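4.2 Recording demonstrations in the simulator

Read this section before you start your first session. You need a working Larkeo installation (section 2) and a user account on the Paston server. If you have no account, write to Shahab Khosravi.

1. Start Larkeo and wait until the status line shows READY.

2. Open the task list and choose your task. For new operators we recommend one of the table tasks.

3. Select the robot model with two arms. The model with one arm uses another file format, and the two formats can not be mixed in one set.

4. Press Reset. The objects get a new position on the table and both arms go back to the start pose.

Note: The position of the objects is random inside the limits of the task file. Please do not press Reset again and again until you get an easy position. The learning system needs the difficult ones too.

5. Put on the hand controllers and hold them still for 3 seconds. The program sets the zero point during this time.

CAUTION: If you move the controllers before the tone, the arms can jump when recording begins. Such an episode must be deleted.

6. Press Record and do the task with calm, even movements. When you move one arm, look where the other arm is. The simulator stops the episode if the arms touch each other.
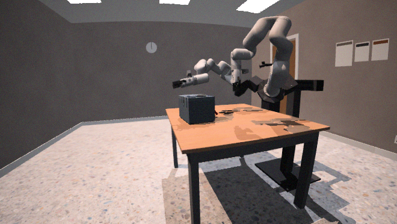 7. When the task is complete, open both grippers, move them away from the objects and press Stop. Do not stop while a gripper is still closed on something.

8. Mark the episode as Good, Failed or Unsure. Failed episodes are also kept, but in a separate folder.

9. Save. One episode may have at most 1,000 time steps. Longer ones are cut at the end without a warning.

Note: A set is ready for training when it has 100 episodes marked Good. Before you upload it to Vodau, play back the first and the last episode and check that the gripper values change in the graph. If the line is flat, see section 6.1, "Gripper signal missing".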